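Stadholm Two-Tier Cooling Rack

I've wanted to put this one in the shop since April, when my old rack finally lost a leg under a tray of cheese straws. The Stadholm holds 2 trays' worth of baking, one tier above the other, and the whole thing folds flat and goes in the drawer with the baking parchment. In my kitchen that matters more than anything else, as I've got one decent bit of worktop and the kettle lives on it.

It weighs 720 g, so it stays put when you slide a heavy loaf onto it. The wires run both ways – like graph paper – and I can cool small biscuits on it without losing any down the gaps. My old one only had bars going one way, and I must have dropped half a batch of shortbread through it over the years!

I've used mine for soda bread, flapjacks, a very lopsided lemon drizzle and more sausage rolls than I'd care to admit. If you're icing, put the cake on the top tier and slip a sheet of parchment underneath to catch the drips. I do my sticky things last, then the rack goes straight in the sink to soak.

The one grumble I have is the catch on the side, which is stiff when it's new. Mine loosened up after a couple of weeks. Don't oil it, just keep opening and closing it.

It comes in plain steel or black. I like the black, though flour does show on it.

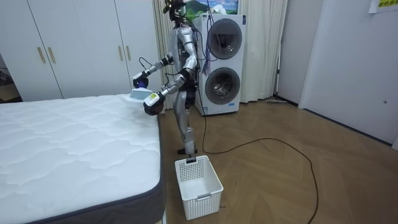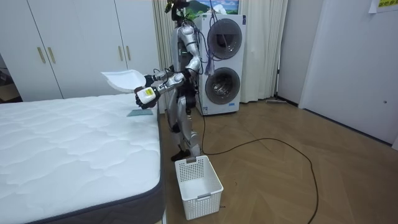
Orders go out from Ronutthorpe, normally the day after you place them, and you can collect from the shop if you're passing. If you want the matching Kuo loaf tin, put both in the basket together and you'll only pay postage once. The Usia cake tins are a bit too wide to sit side by side on the rack, so use one on each tier for a sandwich cake.

Page last updated October 5, 2020. Black is low at the moment, plain steel is in stock.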